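Boletín interno de Pridameo, junio de 2026
Simulación y manipulación

Retirada la versión 3 de la tarea «ordenar escritorio»

La versión 3 de la tarea de escritorio queda retirada del repositorio común hasta nuevo aviso. Los equipos que la tengan descargada deben volver a la versión anterior y apartar cualquier resultado obtenido con ella desde marzo. El motivo es un error en la comprobación de contactos: el simulador dejaba que los dedos de la pinza penetraran en los objetos finos sin registrar colisión, y el evaluador daba por buenos esos intentos.

El fallo no afecta a los brazos físicos mientras no se carguen en ellos políticas entrenadas con esta versión. Esa carga está bloqueada en el servidor de despliegue. Quien necesite levantar el bloqueo para una prueba concreta tiene que solicitarlo por escrito al grupo de seguridad.

Qué ocurrió

La tarea pide al brazo que coja un objeto alargado de la mesa y lo deje junto a los libros. En una revisión ordinaria de los registros, el equipo de Grestunlow encontró intentos marcados como correctos en los que la fuerza de contacto era cero durante todo el agarre. Al repetirlos paso a paso se vio que los dedos se cerraban dentro del volumen del objeto. El agarre se mantenía por una restricción auxiliar que une el objeto a la muñeca cuando la distancia entre ambos baja de un umbral. Esa restricción se añadió para depurar el código y tenía que haberse desactivado antes de publicar.

De los 700 intentos revisados, 153 presentaban el problema. La mayor parte corresponde a agarres de bolígrafos, y el resto, a aproximaciones muy bajas junto a los libros, donde un dedo rozaba una tapa o la atravesaba sin que el controlador redujera la velocidad.

La escena de la tarea, con el brazo Franka Emika sobre la mesa y la pinza cerca de los libros:

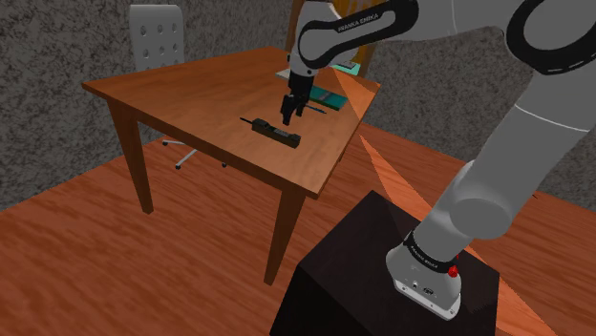
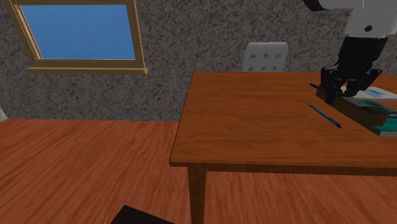 Causa

Hubo dos cambios que por separado no habrían tenido consecuencias. El primero fue la sustitución de las mallas de colisión de los objetos pequeños por cajas simplificadas, hecha para acelerar el cálculo. En los bolígrafos, la caja resultante quedó más estrecha que el margen de tolerancia del motor físico, que la descartaba sin emitir ningún aviso. El segundo fue la restricción auxiliar mencionada, que siguió activa en la configuración por defecto.

Las pruebas automáticas no detectaron nada. Comprobaban la posición final del objeto y el tiempo empleado, pero no la fuerza en los dedos ni la profundidad de penetración. La tasa de éxito subió tras la publicación y la subida se atribuyó al nuevo planificador. Ese dato figuraba en el boletín de marzo y debe considerarse anulado.

Riesgo en el robot real

Una política entrenada en estas condiciones aprende que puede bajar a velocidad plena hasta el nivel de la mesa. En un brazo físico eso supone un golpe contra el tablero o contra el objeto, con parada de protección en el mejor de los casos. En el laboratorio de Pluvenow se había cargado una de estas políticas en modo de velocidad limitada. El brazo se detuvo por exceso de fuerza al tocar la superficie. No hubo daños personales; hubo que cambiar las puntas de los dedos y recalibrar la muñeca.

Medidas adoptadas

La restricción auxiliar se ha eliminado del código de la tarea. Si alguien la necesita para depurar, tendrá que cargarla como módulo aparte, y los registros generados con ella llevarán una marca visible.

Las mallas originales vuelven a usarse en los bolígrafos y en los demás objetos delgados. El cálculo será más lento, aproximadamente un 19 % según las primeras mediciones.

El evaluador rechaza ahora los agarres sin fuerza de contacto y los que superan la profundidad de penetración admitida. El motor físico emite un error cuando descarta una geometría, y ese error detiene la ejecución.

Qué tienen que hacer los equipos

Comprobad en el archivo de configuración qué versión estáis usando. Si es la 3, guardad los registros en la carpeta de cuarentena y no los borréis, porque hacen falta para terminar la revisión. Las políticas derivadas de ella deben volver a entrenarse desde un punto de control anterior al cambio.

Los resultados ya enviados a Van Damme dentro del proyecto conjunto se corregirán de forma centralizada. No hace falta que cada equipo escriba por su cuenta. Las tablas revisadas se publicarán en la carpeta compartida del proyecto con el mismo nombre que las actuales.

Las incidencias relacionadas se registran en la cola de simulación con la etiqueta «contacto». Indicad siempre la semilla del intento y el objeto afectado.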